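About Kelluven

Kelluven is a clothing repair school in a former bank branch, which explains the very thick door and the very thin heating. We teach grown adults to fix what they already own. Most of them arrive with a bag of things they have been meaning to mend for years, and a look of mild shame that wears off by the first tea break.

How we started

Nusrat Pathirana opened the school one January with four sewing machines and a class list made up mainly of her relatives. Her plan was to teach tailoring. Her students wanted to know how to put a button back on. She has made her peace with this.

Jamila Nanayakkara joined as our second teacher and brought the word "curriculum" with her. We now have one. It covers hems, zippers, darning, patching and a full evening on pockets, our most popular class by far and the one with the most arguing.

A word on jeans

Denim is forgiving stuff. It fades, it frays, it rolls up at the edges, and people love it more for all of that — try getting away with the same in a silk blouse. We start every beginner on it.

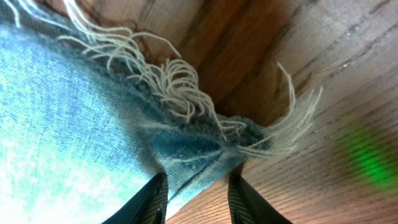
Who teaches what

Nusrat Pathirana: alterations, and anything with a lining.
Jamila Nanayakkara: hand sewing, darning, the pocket evening.
Nadiia Sydorenko: machine basics. She can hear a badly threaded bobbin from the parking lot.

Classes and visits

A beginner course runs for four evenings and costs $60, thread included. Bring your own scissors if you're fond of them. We don't take in repairs for pay, though people keep leaving trousers on the step with hopeful notes. The Seneviratne building is next door, and they would like you to stop ringing their bell.

Page last updated 29/04/2025.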